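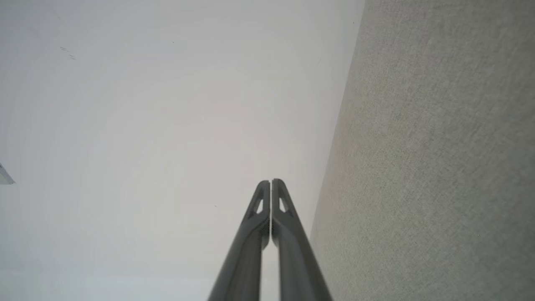
The open day at the Skarnel laundry school

In April I visited the open day of Skarnel, a small school where people learn to wash, fold and repair clothes as a job. I have wanted to see it for a long time, because my aunt learned this work and I still fold my towels in her way.

The entrance cost 2 dollars and included a cup of tea. At the desk I received a paper map with the rooms on it. The map was printed very small and I went first into the wrong corridor, where the boilers are. A student brought me back in a friendly manner.

The washing hall is named Ramasamy, after the first owner of the building. It was loud inside, so I understood only half of the talk. The school washes nearly 2,000 pieces in one week, mostly for hotels and two sports clubs. The students told us that the sports clothes are more difficult than bed sheets. Red cloth with white parts must be sorted with care, and the drawstrings like to make knots in the drum.

After this we could see the folding rooms. I had expected only long tables, but the school also teaches on ordinary furniture, as most people at home fold on the sofa or the bed. I liked this idea very much. On the gray sofa there was a red piece with white trim, still in a heap.
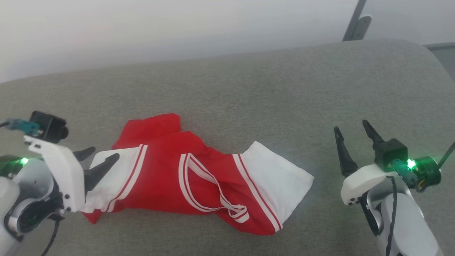

Red garment, apparently sportswear, on the sofa, crumpled.

I asked how one should begin with such a heap. The answer was to find the waistband or the collar first, then shake the piece once, and only then lay it flat. At home I always begin with the nearest corner, so I wrote this down.

In the last room there was a sale of mended clothes. I bought a Dosero wool blanket with one repaired edge. The soup was finished already when I came to the canteen, which was a pity.

For the journey: take bus 388 to Plimgate and walk 200 meters up the hill. The side door is open from ten in the morning, and the line there was shorter than at the front.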